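Why I finally started labeling everything

We moved to Dukisville in October, into a house that was wired by at least three people who never met each other. There are switches in this place that do things in other rooms. There's one by the back door that, as far as I can tell, does nothing at all, and I've stopped flipping it in case I'm opening and closing a garage somewhere down the street.

For the first few weeks I did what everybody does, which is memorize. Left one is porch, middle is kitchen, right is the fan, except the fan also needs the pull chain. I got pretty good at it! Then my sister came to stay and stood in the hallway at 2 in the morning turning lights on one after the other like she was landing a plane, and I thought okay, this can't be the system.

So I bought a label maker. It's a Yaman, the cheap one with the tiny keyboard, and it came with a roll of black-on-white tape that I went through in a single evening. I did the switches, then the breaker box (long overdue, half of it said "misc" in pencil), then the spice jars, and then I was walking around the house with the thing in my hand looking for trouble. My husband found PAPER BAGS on the drawer with the paper bags in it and asked if I was feeling all right.

I've learned a few things since. Short words win. I started with KITCHEN CEILING LIGHT MAIN and you just can't read that with groceries in your arms, so now it says CEILING. Put the label above the switch if you can, your hand covers anything underneath. And wipe the plate down with rubbing alcohol first or the corners curl up by the end of the month. The Bretska tape sticks better than the one that comes in the box, but it costs more and the white is a bit yellow, so pick your poison.

My friend Luana Brandão thinks labels are cheating. She says if a switch needs a word on it then it's in the wrong place, and color or shape should do the job. We've had this argument over a lot of coffee. She has a point about color, I'll give her that. Red gets your attention before you've read a thing. But then you get two greens next to each other and you're right back to guessing, or at least I am.

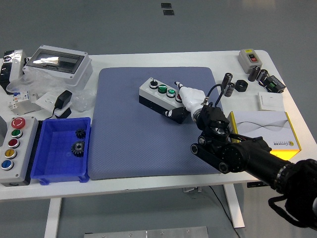 Two greens and a red, with the black knob down at the other end.

I'd put tape over all four of those, no question. Luana would tell me to leave them alone.

Anyway, the breaker box is the one I'd do first if you only do one. Get a second person, get them to stand in each room and yell, and write it on paper before you print anything. I skipped the paper part and wasted half a roll. The dining room turned out to share a breaker with the outside outlet, and the bathroom is split across two, so give yourself a whole afternoon for it.

Next up is the box of chargers. I have no idea what most of them belong to, and there's a Cedov one in there that doesn't fit anything we own. If you have a good way of tagging cords that doesn't leave sticky gunk behind, please leave it in the comments, I'm all ears.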